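Search this site Search
Jolán Juhász
2 min read

1/ A short thread on sleeve length in workwear, from four years of writing size specs at Havby. Most complaints filed under "wrong size" are sleeve complaints.

2/ Sleeve length is taken from the centre back neck, over the shoulder point, to the cuff edge. Measuring from the shoulder seam alone tells you little on a dropped shoulder.

3/ Wear shortens it. Bend the elbow and the fabric has to travel further over the outside of the joint. The cuff rides up by the difference.

4/ Our March fit trial logged 347 garments. 33 were sent back for cuff ride. Maja Wasilewska re-measured all 33 and found every one within tolerance on the flat.

5/ So the flat measurement was right and the spec was wrong. We added length at the elbow, as two small darts — no change at the cuff.

6/ Fabric matters too. A soft cloth gathers into folds along the forearm and takes up length before it reaches the wrist. 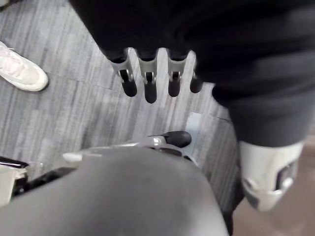
7/ Shrinkage: test it before grading, on the cloth you will cut. Felicja Borkowska washes a marked square 4 times and measures both directions.

8/ Cuff opening comes last. Too wide and it catches, too narrow and it stops the sleeve dropping back when the arm straightens. Dart placement by size is in the next thread.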